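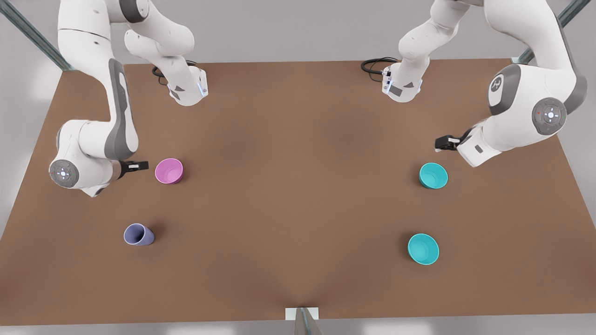 Saturday: Hold placed on two-arm trials

The Heltirville laboratory has suspended all two-arm work in the Wullham cell as of 10:40 this morning. The hold covers the real arms only. Simulated runs under the Testance project may continue, subject to the limits set out further down in this entry.

The event that led to the hold took place shortly after 9:15. The cell was running the cup task, in which both arms share one table and set upright any vessel that is lying on its side. The arm on the right of the operator's screen began to drift downward while holding position over the teal cup. The operator saw the drift and sent a single-arm stop for the right arm. The right arm stopped at once. It had been doing nothing wrong. The drifting arm was the left arm, and it went on down until its gripper pressed against the rim of the cup and the force limit cut in.

No person was inside the guard line. The cup was cracked and has been thrown away. The gripper fingers were checked with a gauge and found to be straight. A faint mark was left on the table surface, and it has been circled in pencil so that it will not be confused with any later one.

How the mix-up came about

The arms are named from the robot's side of the table. An operator who looks from the opposite side, with the bases at the far edge, therefore sees the robot's right arm on the left of the screen and the robot's left arm on the right. The simulated view is set up in the same way. Its pink and lavender cups belong to the right arm's half of the table, although they lie to the left on the screen, and the teal cup and the turquoise bowl belong to the left arm's half.

This naming has been in our written procedure from the beginning, and every operator is trained on it. The laboratory had treated that as enough. Today an experienced operator, under time pressure and with an arm moving toward an object, used the words right and left as any person would. The laboratory does not regard this as operator error and asks that it not be recorded as such in the shift book.

A second weakness made matters worse. The stop panel supplied by Marchetti gives the single-arm stops more room than the full stop. The full stop is present and was working when tested afterward, but on the screen it sits below the two single-arm buttons and is of the same height. An operator in a hurry reaches the single-arm buttons first. The hard-wired stop on the cell post was also within reach and was not used. The operator reported being certain that the command already sent was the correct one, and waited for it to act.

The drift itself

The cause of the drift is a separate question and is not settled. The log shows the left arm leaving its hover position at a steady rate with no motion command active. The commanded height and the measured height stay together throughout, so the joint brakes and drives appear to have done what they were told. It is the target that moved. The most likely source is the routine that corrects the hover height from the estimated position of the cup. If the estimate sinks a little on each cycle, the target sinks with it, and nothing in the present code limits how far it may go in total. Each separate correction was small enough to pass the check.

By early afternoon the same conditions had been set up in simulation, with the vessels spread over the table and the left arm's gripper held over the teal cup. A batch of 500 runs was started with the height correction on. The drift appeared in 19 of them. With the correction off it did not appear, though the second batch was cut short by a disk filling up and should be repeated in full before anything is concluded from it.

None of the runs with drift involved the right arm. This may mean only that the right arm spends less time hovering in this task. It should not be read as a sign that the right arm is safe.

It must also be written here that the earlier acceptance runs, over 700 in number, did not catch the fault. They ended each hover as soon as the grasp planner gave an answer. In the cell this morning the planner was slow, and the arm waited much longer than it had ever been made to wait in simulation. The acceptance plan tested whether the arms could do the task. It did not test what they do when left waiting. The plan will be rewritten before it is used again for any cell.

Steps taken today

Power to both arms was locked off and the key handed to the duty office. The logs from the controller, the planner and the stop panel were copied to the project store before the controller was restarted. The clocks of the stop panel and the controller were found to differ by eight seconds, and this caused some confusion during the first reading of the logs, when the stop seemed to have been sent before the drift began. The copies have been left as they were recorded. A note of the difference is filed with them.

Marchetti was told of the event by telephone at 11:30 and in writing after lunch. Their service desk has accepted the report and asked for the panel layout file. They did not wish to comment on the drift, as the height correction is our own code. That is a fair position.

The operator was relieved for the rest of the shift, as the procedure requires after any contact event, and gave a written statement before leaving.

Conditions during the hold

Simulated runs may go on with both arms, provided the height correction is switched off or the run is part of the fault study. Results from any other run with the correction on are not to be added to the Testance record.

The cell is not to be powered for demonstrations. The visit planned for later in August will go ahead with the simulated view only, and the visitors' office has been informed.

The full stop is from now on the only software stop to be used in the Wullham cell once power returns. The single-arm buttons will be removed from the operator's screen and kept on the maintenance page. Some staff have objected that a full stop drops the whole task and costs a restart. The objection has been heard. The restart takes a few minutes and the laboratory accepts the cost.

On the naming of the arms, two proposals were made at the afternoon meeting. One was to mirror the screen so that it agrees with the robot's own left and right. The other was to stop using left and right altogether and name each arm by a letter painted on its base and shown on the screen. The first was turned down, as it would make the screen disagree with what a person sees through the guard. The second was supported by most of those present, but it touches every configuration file in the project, and the meeting ended without a decision.

Open items carried forward

A limit on the total height correction during one hover, to be written and reviewed by someone other than the author of the routine.

The shortened batch with the correction off, to be run again once disk space has been cleared.

Clock settings on the stop panel.

A replacement teal cup from the same supplier. The spare in the cupboard is taller, and would change the grasp height.

The hold remains in force overnight. The duty office has been asked to note any request for the key, including requests that are refused.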